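### 3.2 Disposition du lit et ordre des gestes

Chambre du site de Tustgate. Le lit n'a pas été normalisé – on a gardé le linge tel qu'il était, drap rose clair à carreaux fins, couette matelassée bleu foncé, oreillers matelassés à petites fleurs bordés de dentelle blanche (Figure 4). Consigne unique : lit prêt pour le soir, drap tendu, oreillers en tête. Durée médiane 22 minutes pour la chambre entière, lit compris. Les séquences de plus de 50 minutes sont exclues, voir annexe.

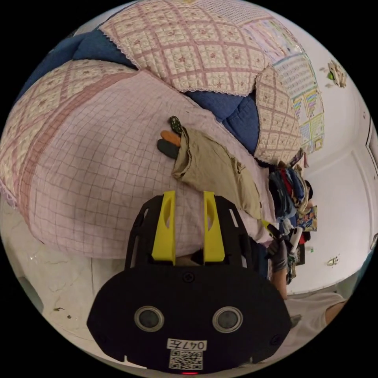 **Figure 4.** Chambre, site de Tustgate. Trois oreillers sur le drap à carreaux, couette bleue derrière.

L'ordre des gestes varie beaucoup d'un foyer à l'autre. Sur les 200 séquences codées, deux familles : ceux qui vident d'abord le matelas (tout par terre ou sur une chaise), ceux qui déplacent les oreillers au fur et à mesure. La seconde famille revient plus souvent sur le drap, surtout aux angles. À Drerkmont c'est l'inverse, mais l'échantillon y est petit et les matelas plus étroits – à revérifier.

Le codage suit la grille d'Aoki, sans la catégorie « lissage », trop peu fiable entre codeurs. Les oreillers a volants ou à dentelle sont notés à part : le sens de pose compte pour certain participants, pas pour d'autres.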